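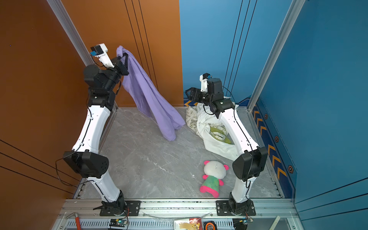
# Cloth Napkins at Olaniyan Hall: What We Tried and What We Found

8 Jun 2019

I'll start with the paper napkins, because that's where I got annoyed. Our dining room at Olaniyan Hall has those metal dispensers that are packed so tight you can't pull out a single napkin. You get a fistful. You use the top one, and the rest sit next to your plate soaking up soup until you carry them to the trash. I did this twice a day for most of a year before I thought, wait, I need a project topic.

So my project was to see whether a dining hall full of students would use cloth napkins if we put them out, and whether the laundry would eat up whatever we saved on trash. My partner was Danai Sotiropoulos, who did all the spreadsheets (thank you, Danai, I know what my handwriting looks like). Our advisor was Ashok Kashyap.

## Getting the napkins

I had pictured us walking into a store and buying a big stack. Nope! Store napkins are sold in little sets with ribbon around them and they cost way more than I'd budgeted. Rosalinda Manalo, who manages our kitchen, told me to try Siltex, the linen supplier on the other side of town, and ask for seconds. Seconds are the ones with a crooked hem or a dye lot that didn't match. They sold us 426 of them, mostly a plain cotton with a bit of polyester in it, in whatever colors they had sitting around. We got a lot of mustard. I had wanted all one color so the tables would look nice, and I was grumpy about it until the boxes came and I saw how cheerful they looked all mixed up in the bins.

We washed everything before the first meal. New cotton doesn't soak up much until the finish is washed out, and I'm glad Rosalinda warned us, because I tried one straight from the box and it just pushed the water around the table like a squeegee.

## How we ran it

The trial ran through April, at dinner only. We kept breakfast and lunch on paper so we'd have something to compare with, and also because dinner is the only meal where people sit down for long enough to need a napkin on their lap.

The setup changed a lot in the first week. Our original plan was one bin of clean napkins by the trays and one hamper by the dish return. People walked right past the clean bin. It was at knee height and it looked like a place to put dirty things, so a few people did put dirty things in it (including a banana peel, I am not naming names). Danai moved the clean ones up onto the counter next to the forks, folded in half, and that fixed it overnight. I'd spent a whole evening making a poster and the forks did more than the poster ever did.

The paper dispensers stayed out the whole time, just on the far wall. Ashok wanted us to take them away completely. I argued for leaving them, and I still think I was right. If there's no paper, all you learn is that people will use cloth when they have to.

## Laundry

This section could have been the entire report. We used the washers in the basement, warm water, regular detergent, no softener. Softener makes cotton feel nice and makes it bad at being a napkin. Tomato sauce came out fine if the load went in that same night. If it sat until the next day in a damp hamper, the stains set and the smell was, um, memorable.

Drying was the part that cost us. The basement dryers run slowly and they run hot, and napkins tend to ball up inside each other so the middle ones come out still wet. We ended up pulling them out halfway through, shaking them apart and putting them back in. For a few loads we hung them on racks in the hallway. It used no power at all but it made the hallway smell like a swimming pool, and one of my neighbors asked me very politely how long I planned to keep it up.

Folding is boring. We put on music. Manolis Kokkinos came down to help for one load and taught us to fold them in stacks, three deep, so you make one fold and get three napkins done, and that saved my evenings. 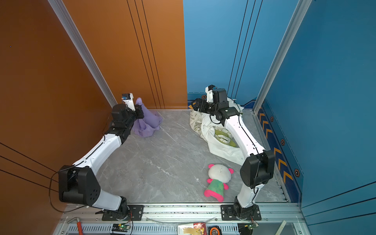 **How many times can a cotton napkin be washed before it wears out?**

It depends on the weave and the dryer heat, but ours had been through a month of dinners by the end and most of them were only a little softer and a little faded. The hems went before the fabric did, and a loose hem can be sewn back in a couple of minutes.

## What people said

We left paper surveys on the tables on the last night and got 117 back, plus one that was just a drawing of a duck. Most people said they'd like to keep the cloth. The ones who didn't had a real reason, and it was nearly always the same one: they weren't sure the napkins were clean. A faint old stain on a clean napkin looks exactly like a fresh stain on a dirty one. I hadn't thought about this at all. Darker colors would help, and so would pulling the badly stained ones out sooner. We were too sentimental about that.

A smaller group wrote that cloth felt too fancy for a dining hall. One person said it made them sit up straight and they resented it.

By the end, 27 napkins had gone missing. I expected worse. I'm pretty sure some are wrapped around leftovers in dorm fridges, and I found one myself at Kusska, the coffee place on Sorketti Street, under a wobbly table leg. (I left it there. The table needed it.)

## Did it save anything?

On trash, for sure. The dinner bags were visibly lighter, and the kitchen crew told us they were changing them less often. On money, I can't give a clean answer. We didn't have a meter on the dryers, so our power cost is a guess based on the label on the back, and our labor was free because it was us. If Olaniyan had to pay someone to wash and fold every night, I think paper would come out cheaper. If the napkins rode along with the kitchen towels, which already go out to be washed, the difference could be pretty small. Marina Sarantis in the housing office is looking into that second option now, and I gave her Danai's spreadsheet.

## Things I'd do differently

- Buy dark napkins, even if we have to wait for them.
- Weigh the trash every night starting before the trial. We began weighing late and the early numbers aren't usable, so I left them out.
- Get a hamper with holes in the sides.
- Ask the dish crew first. They had opinions about where the hamper should go, and they were right, and we moved it.
- Skip the poster.

The leftover napkins are in the pantry at Olaniyan, second shelf, behind the rice. Rosalinda says anyone who wants to run it again in the fall can have them, as long as they do their own folding.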